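Wencombe Library Opens Registration for Spring Table Setting Program

Tue 30 October

The Wencombe Public Library has opened registration for its next program of household skills sessions, which will begin in February in the ground floor activity room. The program is supported by a grant of $3000 from the Disar Fund and is free to cardholders.

The sessions are intended for adults who wish to practice everyday tasks at the table, including laying a place, serving breakfast and handling small or delicate items. A total of 82 residents attended the previous program, and the library expects the new one to fill quickly. Each group will be limited to 10 participants so that everyone has space to work.

Pallavi Katiyar, head of adult programs, said that the content had been revised following comments from participants. "People told us they wanted fewer talks and more time at the table," she said. "The breakfast session is now almost entirely practical, and we have moved it to the start of the program."

The program consists of 4 sessions, held in the morning. The first deals with breakfast, the second with folding napkins and linens, the third with setting a table for guests, and the last with clearing and storing tableware. Participants may register for a single session or for the full program. Those who register for all sessions will receive a printed handbook prepared by Gerardo Javier, who will lead the first two mornings.

Tables will be covered in plain white paper for the breakfast session, and the small bowls used for the egg exercise will be supplied by the library. Participants are welcome to bring a bowl or egg cup from home - the handbook includes notes on working with different shapes and sizes. Seating is available at every table, and anyone who prefers to stand may do so.

Registration forms are available at the front desk and on the library website. Completed forms should be returned to the desk during opening hours. Places will be assigned in the order in which forms are received, and a waiting list will be kept for each session. 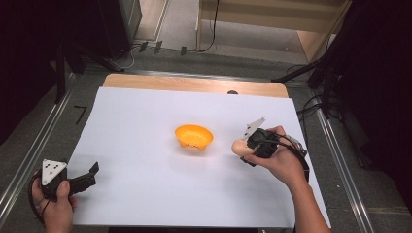 Parking and Access

The activity room is reached through the Suteo Street entrance, which has a ramp and an automatic door. Parking behind the building is free for the length of each session.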